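Wudport Community Help
Perception and Tracking > Hand-held capture

Gripper pose jumps sideways when the view is mostly a bed sheet with repeating print

posted by louver_and_hinge, 23 February 2024
Tags: visual-inertial, fisheye, loop closure, Jurnel, hand-held gripper

Hello all. I have a problem with the trajectory from a hand-held gripper and I cannot find which part of the software is guilty. I will try to give everything in order. English is my second language, so please ask if some sentence is not clear.

My goal is to get a six-degree pose of the gripper for every video frame, and later to train a policy for folding and moving cloth. I record video at 60 frames per second together with the IMU. Offline I run Jurnel in monocular-inertial mode with the wide-angle camera model. Before this I used the same pipeline for kitchen counters and for a desk, and I was satisfied with it. The scale was good, and when I returned the gripper to the start position the error was small.

Now I have moved to bedrooms, and the results are much worse. In one of the new sets I have 988 episodes. For the majority the tracking does not report any failure. But when I plot the position, I see that in many episodes the gripper makes a step of 12 centimeters to the side between two neighboring frames. The orientation stays almost the same. The IMU shows no acceleration at this moment, so the step cannot be real. After the step the trajectory continues smoothly, as if nothing happened.
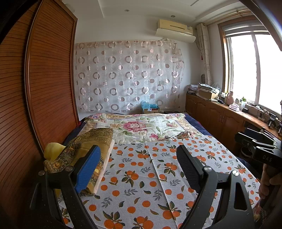 What I have already tried:

I calibrated the camera again, with the large board, and covered the corners of the view this time. The reprojection error is below half a pixel. No change in the steps.

I checked the time offset between camera and IMU. It is stable from one recording to the next.

I increased the number of features per frame to double. The steps became more frequent, and this surprised me.

I turned off loop closure completely. Then the steps disappear in most episodes, but the drift over a full episode becomes too big to use, especially in height.

I also tried to reduce the image resolution by half, only because I read it in an old thread. It made everything worse and I returned it.

My configuration is nearly the default one. The minimum number of matches for accepting a loop is the default, the window for the temporal check is three keyframes, and the vocabulary is the one that comes with the package. I use a mask for the jaws, drawn by hand one time and then the same for all frames.

So my questions are these. Is the repeating print of the sheet a reason for false loops, or do I blame it too fast? And is there a way to keep loop closure for the drift but to stop these sideways steps? I would prefer not to change the bedding in every home, as the variety of cloth is the purpose of the collection.

Thank you in advance.

3 answers. Sorted by votes.

quietcovariance

I think you do not blame it too fast. Your description fits what we call perceptual aliasing: two different places on the sheet give nearly the same local descriptors, and the loop detector decides they are one place. The best sign in your post is the size of the step. Please take a ruler and measure the repeat of the print, from one motif to the next identical one. If it is near 12 centimeters, or a simple multiple, you have the answer and can stop to look at the calibration.

The surprise with more features is also explained by this. When you double the count, most of the new points are found where the texture is strong, and in your picture the strong texture in the middle of the view is the oranges and leaves. The rest of the room gets only a small share of them. So you give more votes to the part which lies.

I would change four things, in this order.

First, distribute the features. Jurnel divides the image into a grid, but the default limit per cell is very loose. Set the limit per cell lower and keep the total as it was before. You want points from the window frame, the curtain rod, the air conditioner, the things on the low cabinet. These do not repeat like the sheet does, and they are farther away, so they hold the rotation well. The nearer objects on the cabinet will help also for the translation.

Second, make the geometric check stricter. In the default configuration a loop is accepted when enough matches agree with one similarity transform. With a periodic pattern this is dangerous: all the matches on the sheet agree perfectly with each other, only they are shifted by one period. A high number of inliers proves nothing here. Require that the inliers cover a minimum part of the image. I use a simple test: compute the convex hull of the inlier points and reject the loop if it covers less than a third of the image. You must compute it after undistortion to the unit sphere, otherwise the corners of the wide lens get too much weight.

Third, use the IMU as a judge. You wrote that there is no acceleration at the step. A loop correction does not need to look like acceleration, as it may correct old drift, so you cannot reject every correction on this basis. But you can compare the proposed correction with the drift you expect since the older keyframe. If only a few seconds passed and the correction is many times bigger than the expected drift, reject it. In the code this is a Mahalanobis test on the relative pose. There is a switch for it in the newer versions, but it is off by default. I would begin with a gate at the 90 percent level and look at which loops it removes. For a real one you will see the same furniture in both keyframes.

Fourth, and please do not skip it: gravity. In inertial mode the loop should correct only position and yaw. If your configuration still permits the full seven degrees, as in pure monocular mode, change it. It will not remove the sideways step, but it can be a part of your height drift.

About the mask. A constant mask for the jaws is correct only if the jaws do not move in the image. They open and close, so draw it for the fully open and for the fully closed position and take the union. The blue pad has texture, and textured things which move together with the camera are poison for the tracker. Mask the fixed parts too, such as the mounting block at the right side. I would leave a margin of several pixels around everything.

One more remark. You write that tracking does not report a failure. It is normal. Tracking and loop closing are separate threads, and the first one does not know that the second one made a mistake. Write the accepted loops to the log with both keyframe numbers. Then look at the pairs with your eyes. Twenty minutes of looking saved me a full week one time.

Comment by louver_and_hinge: I measured, and the repeat of the print agrees with the step very closely, inside the error of my ruler. Thank you! I will try the hull test first and then the gate.

Comment by quietcovariance: Good. Change one of them at a time, otherwise you will not know which one worked.

dobre_user_eu

Had same with a carpet. Just put a few printed markers in the room and use the marker tracking in Dobre. No more steps.

Comment by louver_and_hinge: Thank you. I would like to avoid markers, because the same videos are used for training and I am afraid the policy will learn to look at them. For a short test recording I can do it.

Comment by dobre_user_eu: ok. then for test only. it gives you at least a reference to compare

mapfirst

The first answer is good and I will not repeat it. I want to add a different approach for the drift, because I think you ask the loop closure to do a job which can be done earlier.

Make one mapping video per room before the episodes. Walk slowly with the gripper, jaws closed, and look at the walls, the wardrobe, the ceiling corners and the window from different heights. Do not begin at the bed. I take about two minutes for a small bedroom. Build the map from this video alone, check it, save it. Then run every episode in localization mode against the saved map. The loop closing thread is off, so it cannot move anything, and the drift is limited by the map.

For cloth this has a second advantage. The sheet changes its shape each time you work with it. A point on the sheet that was mapped in the first episode is not in the same place in the tenth, so such points should not be in the map at all. After the mapping I delete all the points in a box above the mattress. In Wuvness there is a tool to draw the box by hand in the point cloud, and it exports the list of point numbers to delete. You can do the same with a short script if you know the mattress height.

Problems that you will meet:

Curtains. They are fabric too, and they can move when a window or a fan is working. Rings printed in rows, as on your sheer curtain, also repeat. I would delete these points, or at least give them a lower weight. The louvers of the wardrobe door are another difficult surface. Thin parallel lines give corners that slide along the line, and every slat looks like the next one. I keep the outer wooden edge of the door and remove the inside.

Light. A map made with bright daylight from the window is not good in the evening. Make a second map, or record everything in the same part of the day. Fix the exposure if your camera permits it.

Close views. When the gripper goes down to the sheet, very little of the room stays visible, even with a wide lens. In these seconds the IMU must carry you. For me it is fine for a short grasp and becomes bad if the person stays low for long. I ask the operator to lift the gripper a little between two grasps, so the upper part of the room comes back into view.

I disagree with the first answer in one point only. I would not start the gate at 90 percent. With this value you reject too many correct loops in long episodes, because the default noise values of the IMU are optimistic and the expected drift comes out too small. First measure the noise of your own unit with a long static recording, put these values into the configuration, and choose the gate after that.

Comment by quietcovariance: Agreed about the noise values. I assumed they were measured, and I should have written it.

Comment by louver_and_hinge: I report back. With the limit per cell and the hull test, most of the steps are gone. The ones that stay are in episodes where the gripper is low over the bed for almost the full time. I rebuilt one room with the separate map, as mapfirst describes, and there I see no step until now, but I have processed only a part of the episodes. The static recording for the IMU is running tonight. How do you treat the episodes where localization is lost in the middle? Do you cut them or interpolate?

Comment by mapfirst: If the lost part is shorter than half a second I let the IMU fill it and mark these frames in the file. Longer than this, I cut the episode in two and keep only the part with a complete grasp in it.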